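How to Cover a Work Table in Carpet-Style Cloth

I have covered more tables than I can remember by now, starting with an old one in the shop on Cadden Street, and I still think it's one of the nicest things you can do for a hard, noisy top (your teacups will thank you, and so will anyone napping in the next room!).

Pick a thin, low-pile cloth and let it lie flat overnight before you cut. A deep teal-blue looks lovely and forgives a lot.

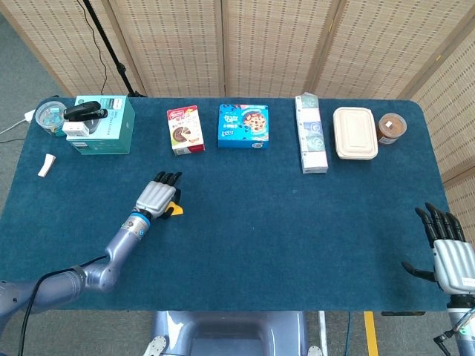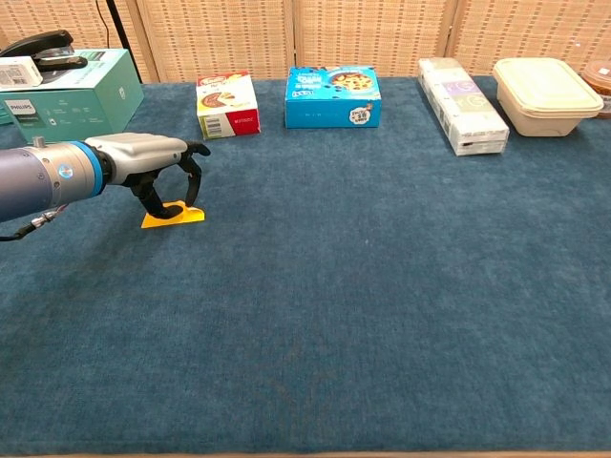

Wouldn't staples be quicker, asks a reader signing as Tran, than all that fussing with tape? They would, and I used them for years, but they chew up the underside and you'll curse them the day you want to change the color.

So, tape it is. Wipe the top down and let it dry. Lay the cloth face up with a good hand's width hanging over on every side, and smooth it from the middle out with your palms, taking your time. Turn the first long edge under and press it onto wide double-sided tape, then go around to the opposite edge and pull gently, just until the ripples go. Do the short sides last.

Corners are where folks get discouraged. If yours are rounded, snip little notches in the overhang, a thumb's width apart, and stop well short of the table edge. The flaps will tuck under one by one, like pie crust.

My last roll of cloth was 300 inches long and I still have a good piece of it left, so check your leftovers before you buy more. Crumbs come up with a stiff brush, always worked in the same direction.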